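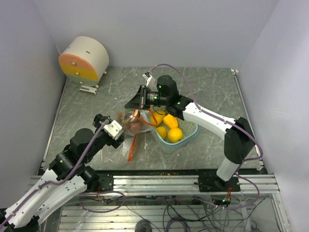
首页 教程 采编 突发 数据 往期 关于

突发事故快讯怎么写:从第一个电话到第三次更新

打印本页 | 用邮件发送

赶时间写的,先放上来,回头再补。给夜班新人看的,老人跳过。

前提:你一个人在值班,电话响了,或者群里有人发了一段冒烟的视频。仓库着火、渡船搁浅、山体滑坡,都一样。下面按顺序来,别跳。

一、先别写

先开一个空文档,写上时间。几点几分,谁告诉你的,原话。就这三样。后面所有东西都往这个文档里贴,别分散在聊天记录里。上次Tutuma那边仓库起火,Dayana Ñahui把消防的回电记在便利贴上,交班的时候找不到了,白班又打了一遍,对方很不耐烦。

原话就是原话。人家说“好像炸了”,你就记“好像炸了”,不要记成“发生爆炸”。这个区别到第二稿的时候会要命。

二、打电话的顺序

1. 消防调度。问:几点接警、派了什么力量、地点的正式名称。
2. 当地医院急诊的值班台。只问有没有收到人,收了多少,不问名字。
3. 市政府或者区里的新闻口。晚上一般没人接,留言,留你的座机。
4. 企业自己的电话。门卫也行,门卫往往比公关知道得多。
5. 住在附近的人。最后打。

第三步没人接就往下走,不要干等。过二十分钟再打一次。

电话里不要念你手上的数字让对方确认。“听说有80个人受伤对吗”,对方嗯一声,你就当是证实了,其实他可能只是在听。要问开放的:现在掌握多少人受伤?让他自己说出来。

三、第一稿,四句话

第一句:什么事,在哪里,什么时候,谁说的。
第二句:人。伤亡、失联、疏散,有什么写什么,没有就写“暂无伤亡消息”,并且写明是谁没有提供。
第三句:现在什么状态。还在烧、已控制、道路封闭。
第四句:接下来。几点有发布会,或者“本网将继续更新”。

完了。四句话,发。

举个例子,Arango化工仓库那次的第一稿:

“Tutuma消防部门表示,位于城北的Arango仓库周三傍晚起火,消防人员已到场。消防部门说,目前有2人送医,伤情不明。仓库周边道路封闭。起火原因尚未公布。”

没有形容词。“熊熊大火”“浓烟滚滚”“触目惊心”全部删。读者要看的是那条路能不能走、家里人在不在里面。

四、数字

最容易出事的地方,单独说。

每个数字后面必须跟一个来源,再跟一个时间。文档里这么记:

伤者 2 / 消防调度 / 18:40
伤者 89 / 市医院值班台 / 21:15
疏散 416 / 区政府留言回电 / 21:50

两个来源对不上,不要取平均,不要取大的,也不要写“数十人”糊弄。两个都写。“医院称收治89人,消防部门的数字是80人。”读者看得懂。

受伤、送医、收治、就诊,这是四回事。吸了几口烟自己走进急诊开了点药就走的,算就诊,不算收治。Marleny Carhuamaca当班的时候会在文档最上面贴一张小表,把每家单位用的词抄下来,谁家说的“伤者”是什么意思。照抄她的做法就行。

失踪和失联也分开。官方说失联就写失联。官方说“未能取得联系”,就写未能取得联系,不要自己往重里写。

死亡人数:必须两个独立来源,或者一个有名有姓的官方来源。家属在网上发的不算,哪怕看着很真。宁可晚十五分钟。

数字往下改的时候也要说。之前写89后来官方改成80,正文里要留一句“此前医院通报为89人”。不能偷偷改掉,有读者截图的。

五、地点

正式名称查清楚再用。Tutuma有新仓库区和旧仓库区,隔着一条河,名字只差一个字。Aníbal Restrepo有一回写成了对岸那个,十分钟内接到好几个家属的电话。打开地图,量一下,写“距市中心多少公里”,让外地人也有数。

路名、桥名再核一遍。
公司名看营业登记,不要看招牌。招牌经常是上一家的。
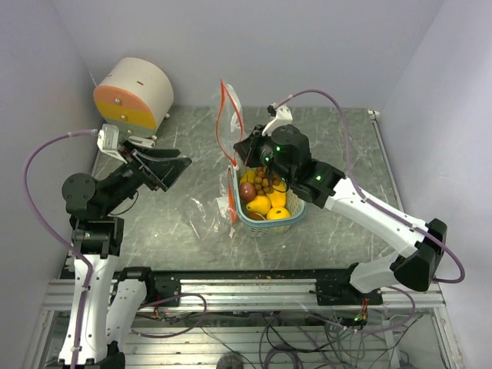

六、网上的视频和照片

能不用就先不用。要用,按下面来:

- 找最早发的那个人,不是转发最多得那个。
- 看影子、看路牌、看天气,跟你查到的时间对不对得上。
- 私信问:是你自己拍的吗,几点,站在哪儿。三个问题,少一个都不行。
- 问能不能用,署什么名。对方没回就是不能用。
- 有人脸、有伤者的,交给值班主任。不要自己打码就发。

旧视频当新的发,每次大火都有。拿关键画面去反查一下,两分钟的事。查出来是旧的也记进文档,写“已排除”,免得下一班又当宝贝捡回来。

还有,不要催人家往前走几步再拍一条。不要。人在现场附近的,你该说的是请他离开。

七、第二稿和第三稿

有新的实质内容再更新。什么叫实质:人数变了、状态变了、有人出来正式说话了、疏散范围变了。消防车又来了一辆,不算。

新内容放最前面,旧的往下压。不要在末尾一段一段接,读者不会翻到底。

第二稿开始可以加背景,两句为限:这地方是干什么的,存的什么,以前出没出过事。“以前出过事”必须有自己报道过的链接或者官方文件,不能凭记忆。原因一律写“正在调查”,除非调查的单位自己说了。目击者说“闪电打中的”“有人抽烟”,可以引,但要写明是目击者说法,而且不能进标题。

标题跟着正文改。这条老有人忘。正文已经“火势受控”了标题还在“火势蔓延”,首页挂了一晚上。

八、系统里怎么操作

Stivari后台:
新建 → 快讯 → 勾“持续更新” → 填更新时间(手动填,它自动抓的是保存时间,不是发布时间)→ 提交。

不勾“持续更新”的话每改一次会生成一条新稿,首页上就会并排出现三条差不多的。已经发生过就别删,把旧的两条转到最新那条,删了链接就死了。

推送走Trumard。一次事故最多推两次,第一稿一次,重大变化一次。推送标题里不放未证实的数字,推出去收不回来。发之前念出声一遍。

Stivari卡住的时候(晚上九点前后常卡),先把稿子复制到本地,再刷新。不要连点提交。

九、更正

写错了就更正,越快越好。格式固定,放在正文末尾:

“更正:本文早前版本误将起火地点写为××,应为××。”

不解释为什么错,不写“由于工作人员疏忽”。标题错了的,更正放到正文最前面。推送错了的,给Flor Yupanqui打电话,别发消息,几点都打。

十、交班

交班的人要留下:
文档链接。
还没回电的人,以及他们的号码。
哪些数字已经用了,哪些只是听说。
下一次官方发布的时间。
已经排除掉的东西。

口头再说一遍。写了也要说。接班的人自己复述一下,听着有不对的当场改。

家属打进来的电话怎么接,另外有一页,Mounir Ait Brahim六月改过一版,以那版为准。没看过之前,接到家属电话就一句话:我们没有名单,请打市里公布的热线,然后把号码念给他,念慢点,念两遍。不要反过来采访人家。

漏的:发布会的直播怎么边听边写,无线电里听到得内容能不能用(不能直接用,先打电话核)。下次补。

打印本页 | 用邮件发送

上一篇 下一篇 返回教程目录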